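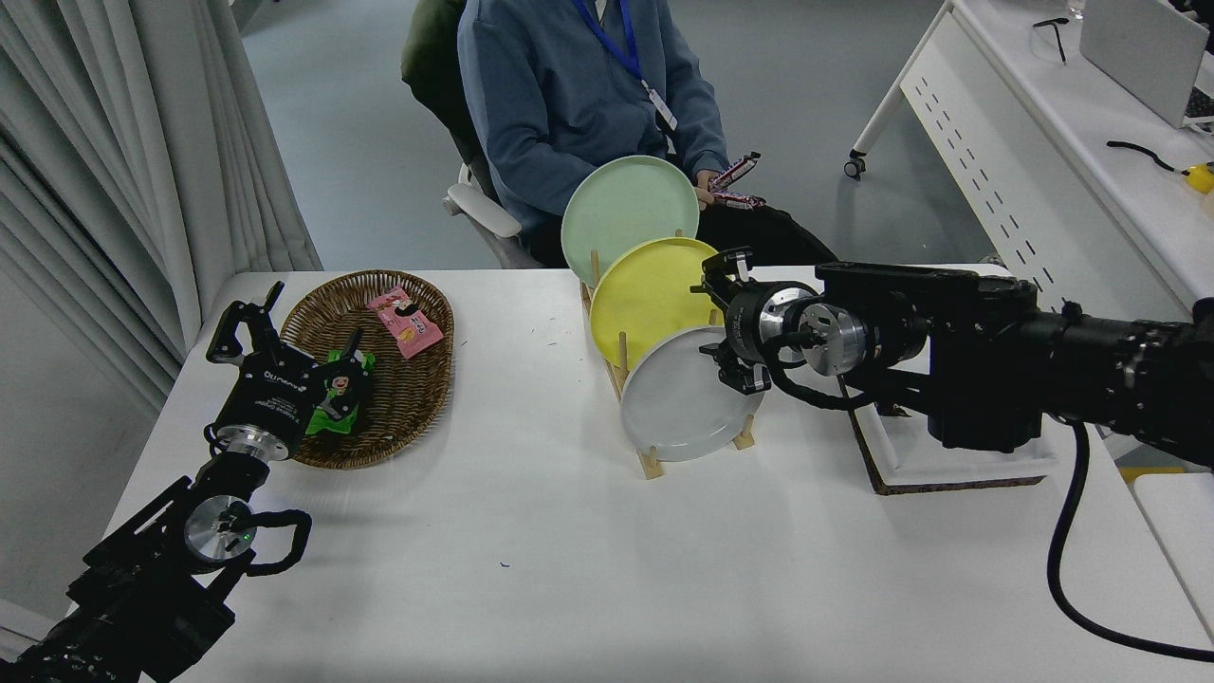

28 October 2018 - two arms, one planner

Spent most of the day on the handoff between Zullow and the arm controller. Zullow is our planner, for anyone new here. It takes the list of objects from perception and decides which arm gets which one. The left arm had the basket with the snack packets today and the right arm had the plates in the rack.

The problem from earlier in October is still with us. When both arms get a goal in the same cycle, the planner checks each path against the other arm's position at the start of the move, and then never checks again. With slow moves you get away with it. I changed it to check against the other arm's whole planned path, sampled every 120 milliseconds. Planning time went up, but less than I feared. In simulation I ran 2,000 paired goals and 951 of them now come back with one arm told to wait. That seems like too many. Kibet thinks the padding around the cables is too fat and he is probably right. I set it months ago and never went back to it.

Plates next. Perception gives me one blob when they overlap in the rack, so I split it by color first and then fit a circle to each piece. The green and the yellow come out fine. The front one is pale against a white table, and the fit drifts to the right whenever the exposure changes. I locked the exposure and moved on. Chepkoech wants a proper depth-based fit and I said I would look at it after the release. She wrote that down.

The rim grasp on the front plate needs a narrow approach, because the next plate is right behind it. I cut the approach angle by 6 degrees and lowered the closing speed in the config file. Both values are hard-coded per object for now - not pretty, but I can find them. 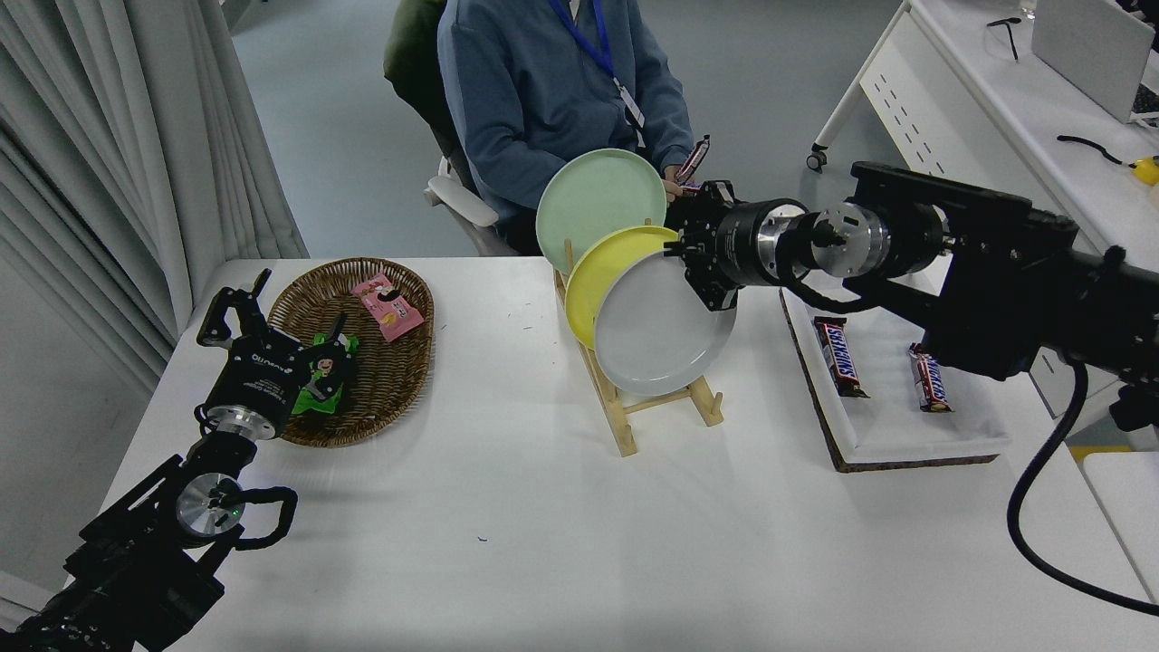

Right gripper on the rim of the front plate, left one open by the basket.

Also found that the Simiyu logger was stamping the two arms from different clocks. The offset was small, but it made the wait times look wrong in every plot I made this week. Fixed it and reran the plots. Have to tell Kibet to throw out the old ones.

Tomorrow: cable padding, then the retry logic for the green packet.

Comments

Naranard: Are you sampling in time or along the path? We had trouble with time sampling on fast wrist moves.

Relska: Same clock bug bit us last year. Check the gripper driver too, it had its own.

Contact | Copyright 2018 | Back to top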